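Gravance G2 parallel gripper: two months on the bench

16/07/2019
Reviewed by Michalis Gavalas

We bought the Gravance G2 in April to replace the Ulletti gripper that had been on our pick-and-place arm since the lab moved to Varkberg. The Ulletti still worked, but its jaws had developed enough play that small parts came up crooked, and the repair quote was more than half the price of a new unit. The G2 cost us 2,329 euros with the wrist adapter and one set of fingers. Cable and power supply are extra.

Mounting took a morning. The adapter fits the standard bolt pattern and the screws are the right length, but the dowel pin was tight and I had to clean up the hole before it would seat. The connector faces sideways, so you need to plan the cable route before you tighten anything. I did it in the wrong order and had to take the gripper off again.

Setup is done through a web page served by the controller box. It is plain and it works. You set stroke, speed and force, save them to a slot, and call the slot from your program. The manual covers this in four pages. The section on error codes is thinner, and two of the codes we ran into are missing from it.

For testing I use a mix of hard and soft things, because most of our work is with parts that are not all the same shape. Cubes are the easy case and I start with them to check alignment.

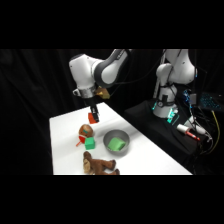

At the default force setting the G2 picked up cubes 200 times in a row without a drop. The Ulletti managed that when it was new as well, so I don't read too much into it. Repeatability on closing was good enough that I stopped checking it after the first week.

Soft items took more work. Plush toys need the full stroke and a slow close, or the fingers push the fabric away before they get hold of it. Sponge is fine as long as you keep the force low. I settled on 55 percent for most things and a separate slot for anything that squashes.

Round objects are the weak point. The stock fingers are flat, and a smooth ball will roll out if the approach is off by a few millimeters. Theodorakopoulos sells shaped finger pads that fit, and we have a set on order. I would have liked to see something like them in the box.

Noise is low – you hear the arm before you hear the gripper. The housing gets warm after an hour of constant cycling but the controller has never shut it down.

Support answered both of my emails within a day. The first answer was a link to the manual. The second one solved the problem, a firmware setting that resets itself after an update.

Good: easy to configure, steady grip on flat-sided parts, quiet.
Bad: flat fingers only, awkward connector, missing error codes.

I would buy it again for flat-sided parts. If most of what you handle is round, wait until you have priced the pads, or look at a three-finger model.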